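The manual for our gripper pair at Unville gives calibration 10 pages and cleaning one line. I'd swap them. Fingers get grubby, screws work loose, and the software blames the operator.
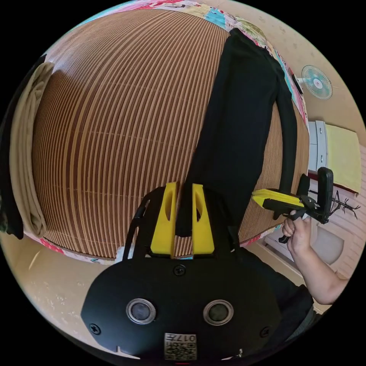 My own routine takes eight minutes and flatters no engineer. Wipe both lenses, then the pads, then try each screw by hand. Yellow fingers are a blessing - lint off black trousers has nowhere to hide on them. Calibrate last, if you still feel like reading.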